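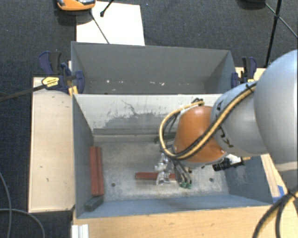
Why can't it just grab everything at once, Yvette Fortin wanted to know.

A robot arm has to work out where each thing is before it can close on it. Long bars lying flat in a bin are one kind of job. Shiny, crumpled things are another, and light bouncing off them can fool a sensor.

The Metia kit is made for this work, called bin picking. The gripper points down into the bin, and its green fingertips do the holding. Schools can borrow the kit for 3 weeks in June.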